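Undska on Foot and by Bus: Notes on Getting There, Where to Sleep and What the Tides Allow

I spent nine nights in Undska in August and kept a notebook, mostly of times and prices. I have written it up in the order I would have wanted to read it. It covers transport first, then lodging, the coast path, food, and a short list of things I got wrong.

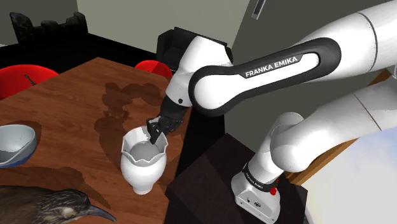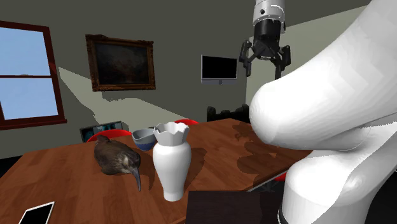
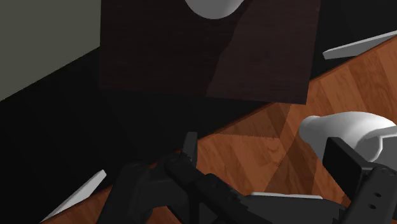 Renders, all three. The white vase is in the first two.

Getting there

There is no rail line to Undska. The nearest station is Wedton, and the bus leaves from the east side of the station, from the stop with the green shelter. Bus 33 is the one to take. There is also an express coach, but it drops passengers at the highway junction and the walk from there is uphill with no sidewalk.

The 33 takes an hour and ten minutes when it runs to schedule. On my trip out it was eight minutes late, and on the way back it was on time. Large bags go underneath. The driver does not open the hold at the two village stops before Undska, so if you are getting off early, keep your bag with you. Tickets are sold on board, and cards are accepted. The last bus back to Wedton leaves at 6:40 p.m., and there is nothing after it.

If you are driving, the lot behind the harbor is free after 5 p.m. and fills before 9 a.m. The upper lot by the water tower never filled while I was there. It adds a ten-minute walk, with steps.

Lodging

I stayed at the Zoubi guesthouse, on the second street back from the water. Room 4 faces the yard and is quiet. Rooms 1 and 2 face the street and get the delivery trucks from six in the morning. The owner, Wissam Nassar, will move you if another room is free. He prefers to be asked in the evening.

The rate was 369 for the first five nights, paid in advance, with breakfast included. Nights after that were charged one at a time at a slightly higher price. Hot water is from a tank and runs out after two long showers. It takes forty minutes to recover. The window latch in room 4 needs to be lifted before it is turned.

There are two larger hotels by the beach. I looked at the lobby of one and did not go further.

The coast path

The path from the harbor to Cultumbridge is the main reason to come. The signpost at the start gives no distance. My pedometer read 3,387 steps from the harbor wall to the first headland, with one detour to look at a closed gate. From the headland to Cultumbridge is another two hours at a steady pace.

Three sections matter.

The first is the beach crossing below the headland. It is passable for two hours on either side of low tide. Outside that window you have to use the upper track, which is longer and has brambles at shoulder height. Tide tables are posted at the harbor office and on the door of the bakery. The bakery copy was a month old, so use the harbor one.

The second is the slope after the stream. It is clay, and it had rained the night before my first attempt. I turned back. Two days later it was dry and gave no trouble in ordinary walking shoes.

The third is the descent into Cultumbridge, where the path splits three ways with no marker. The left branch goes to a farm. The middle one is correct. The right one also reaches the village, but through a field that had cattle in it.

There is no water on the route. I carried a liter and a half and finished it.

I walked the second attempt with Ayman Darwish, who had the room next to mine and has done the path in both directions. He recommends starting from Cultumbridge in the morning, with the sun behind you and the steep part going up. I tried it that way on day seven and agree about the sun. Climbing the last descent was slower than I expected, and it cost me most of the low-tide window at the other end.

Swimming

The town beach shelves gently and is sandy to waist depth at low water. At high water you enter over stones, and sandals help. The smaller cove to the north has deeper water and a current on the falling tide that sets toward the rocks. I swam there once, near slack water, and stayed close in.

Food

The bakery opens at 6:30 and sells out of the onion flatbread by 8. The fish counter at the harbor will grill what you buy for a small charge, between noon and 2 only. Of the three restaurants on the front, I ate at two. The one with the blue awning has a shorter menu and was better on both visits. The grocery closes for three hours in the afternoon.

Map and phone signal

The map to get is sheet 801. It is sold at the newsstand in Wedton station and I could not find it in Undska. The path shown on my phone followed an older line of the cliff and was wrong in two places. Signal is fine in town, weak on the headland, and absent from the stream to the top of the Cultumbridge descent.

Corrections to my own planning

I packed for rain and used the jacket once. I did not pack a hat and bought one on the second day. Five nights would have covered everything here, with one day spare for a wet path. I also assumed there would be a return bus from Cultumbridge in the evening. There is one at 3:15 p.m., and the next is in the morning.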